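Tue 8 December
By Ademir Bezerra

I nearly skipped the Pakgate open day. It's a long drive, the parking is a field, and last time I went home with a tote bag and a cold. But our packing line at work has been limping along since February, my boss wanted somebody to go look at what's out there, and I'm the one who keeps complaining, so off I went.

Pakgate runs these days for people like me, which is to say small shops with one or two lines and no engineer on staff. There were 13 stands in the main hall, most of them selling things I've already got (shrink wrap, label printers, more shrink wrap). The coffee was good this year! The badge printer was down when I got there, so I walked around all morning with my name in marker on a strip of masking tape.

What I really came for was upstairs. Kumonano had a room to themselves, and they were showing a service called Emton. You tell them what arm you've got or are thinking of buying, you send them the sizes of your parts, and they build the job in simulation so the arm can practice picking and placing before you've bolted anything to your floor. You pay by the month. They also sell a starter kit with a small arm and a gripper, but you can take the service without it, and I liked that they said so in the first minute.

The person running the room was Latrice Lyons, who does customer setup for them and has clearly been asked every dumb question there is. I asked a few more. Do I need to draw my parts in CAD? No, a caliper and a phone will get you started, though if you have drawings they'd love them. Does it work with our old Halvorsen conveyor? Maybe - she wanted the model number, which of course I didn't have, and I've since mailed it to her. Can I stop paying after the first month? Yes, and you keep the programs you've made, but you lose the simulator. That last one took some digging, and I'd want it in writing.

Then we got to try it. There were 10 of us in the room and five laptops, so I shared with a very patient guy who makes candle boxes. You pick a setup, you drag your parts onto the table, you tell the arm what to grab and where it goes, and you hit run. The candle box guy had it going before I'd found the menu. I got there in the end, and I'll admit I gave a little cheer.

I had a few complaints by the end. The menus are a mess, with half the settings under a tab called Advanced that you need right away. Grip force is a slider with no numbers on it, just a bar going from light to dark blue, and that's no help to me when I pack things that crush. And the help pages read as if they were written for people who already know the answers. Latrice wrote all that down without arguing, so points for that.

The thing that surprised me was the backgrounds. I expected a plain gray room, like every simulator I've seen in a sales video. Kumonano drops the table into all kinds of places and changes the tabletop too, so whatever the arm learns doesn't depend on one tidy bench under one kind of light. I asked if that was just for show. Latrice said no, a camera-guided arm can get thrown off by a shiny surface or a bright window, and she'd sooner it met those in software than at my place. We have a big west window right over the packing bench, so she had my full attention from then on.
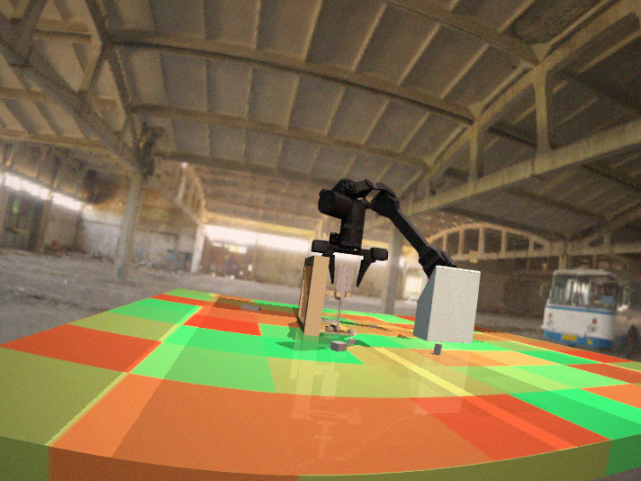 Ademir Bezerra
Packing and Dispatch Lead

My favorite of the lot has a black arm working over a glossy patchwork table in a wrecked old factory hall, with a white and blue bus parked behind it. A bus! I kept looking at the bus when I should have been looking at the gripper. But the tabletop is pretty much my nightmare - all reds and greens and oranges, with pale reflections running down the shine - and there are little gray blocks scattered among the bigger pieces. Our bench is calmer than that, even on a Monday.

So would I buy it? I'd try it for a month. I can't tell you how well any of it carries over to a real arm, since everything we did that afternoon was on a laptop, and I told Latrice that's the part I need to see. She offered to do a trial with two of our own cartons, the small flat one and the tall one that always tips. If my boss says yes, I'll send those off next week and write up how it goes.

Practical stuff if you're thinking of going to the next one. Get there before nine or you'll be parked at the muddy end. Room 74 is up the back stairs, and the signs send you to the front ones. Bring your part sizes and your conveyor model number with you, and bring a sandwich, because the lunch line was out the door by noon and they'd run out of everything except egg salad.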